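How do I get drinkware clean and dry with no dishwasher and almost no counter?
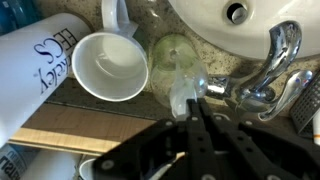 Left of the sink this morning: bottle, mug, glass.

Asked by Deisy Cáceres in Kitchen & Cleaning

I moved into a one-bedroom in November and the kitchen has a single small sink set into a granite counter. No dishwasher and no drainboard. Plates are fine, I do them right after dinner and put them away. Drinkware is what piles up. I have a white water bottle from Berkeley that goes to work with me, a blue one for the gym, a couple of mugs and some drinking glasses, plus a few frosted plastic pieces that are always getting separated from whatever they belong to.

My habit has been to lay things on their sides next to the faucet and deal with them later. Two problems with that. The water bottle has started to smell a little even after I wash it with soap, mostly when it has been closed overnight. And the glasses get a cloudy look near the base that I can't rub off with a towel.

The strip of counter to the left of the sink is 38 inches long and I need part of it for cooking, so a big two-level rack is out. Under the sink is full of plumbing. There is a wall cabinet above but the bottom shelf is too high for me to reach all the way to the back.

What order should I wash things in, how should they dry, and is there something small that would hold five or six pieces? Also, does it hurt the granite to have wet stuff sitting on it every day? I am renting and would like my deposit back.

2 answers

Answered by Ishbel Nisbet
Marked as helpful by the asker

I had the same kind of kitchen for six years, so I'll take these one at a time.

Smell in the bottle. Soap and a sponge won't get to the bottom of a narrow bottle. Buy a bottle brush with a long handle. Once a week, put in two tablespoons of baking soda, fill with warm water, leave it overnight without the lid and rinse well in the morning. Take the lid apart if it comes apart. If there is a rubber ring, pry it out with the handle of a spoon and wash it separately. In my experience the ring is where the smell lives. And don't put the cap back on until the inside is completely dry, even if that takes a full day.

Cloudy glasses. Most likely hard water. Soak a paper towel in white vinegar, wrap it where the cloudy part is, wait fifteen minutes, rub, rinse. Keep the vinegar off the counter while you do this. I set the glass in a bowl. If it is still cloudy after two tries, the glass itself is probably etched and it will stay that way.

Washing order. Glasses first while the water is clean, then mugs, then bottles, then anything greasy. Lids and small plastic parts go in a bowl of soapy water from the start so they don't wander off or end up down by the drain.

Drying. Lying on the side is the slow way, because water sits along the low side. Mugs and glasses should be upside down on something that lets air in underneath. On bare granite the rim seals against the stone and you get a ring of water and a musty smell. Bottles need to be upside down on a peg or leaned at a steep angle.

For something small, look at roll-up racks, the kind with metal rods that lies across the sink. It takes no counter at all and you roll it up when you cook. Measure the sink from outside edge to outside edge before you order. Mine is a Skirnar and it has held up, although the silicone ends came loose on one rod and I had to push them back on. Check that it will clear your faucet when it's laid flat.

Granite. Plain water won't do much if the stone is sealed. To check, put a few drops on a spot you can wipe later and come back in ten minutes. If the stone has gone darker where the drops were, ask the landlord about having it sealed. Wipe around the base of the faucet at night too, that is where the white crust builds up.

Answered by Odair Figueiredo

Just use a folded towel. I put a bath towel on the counter, everything goes on it upside down, then hang the towel up when you're done. Costs nothing. Change it every 2 days or so. Those silicone mats (I had a Midudus) get slimy underneath.

Also do you need that many bottles? I got down to one cup and one bottle and there's never a pile.

Comments

Hooman Vahidi: Bath towel works but it's slow for narrow bottles. Mine were still wet inside the next morning.

Deisy Cáceres: Thanks both. Took the lid apart and there was a ring in there I didn't know came out. It was bad. Soaking everything tonight. The sink is 22 inches across the outside so I'm looking at the roll-up ones. Drops test: no dark spots after ten minutes.

Ishbel Nisbet: Good, then the counter is fine. Get one a couple of inches longer than the sink so it rests on the stone at both ends.

Odair Figueiredo: still say towel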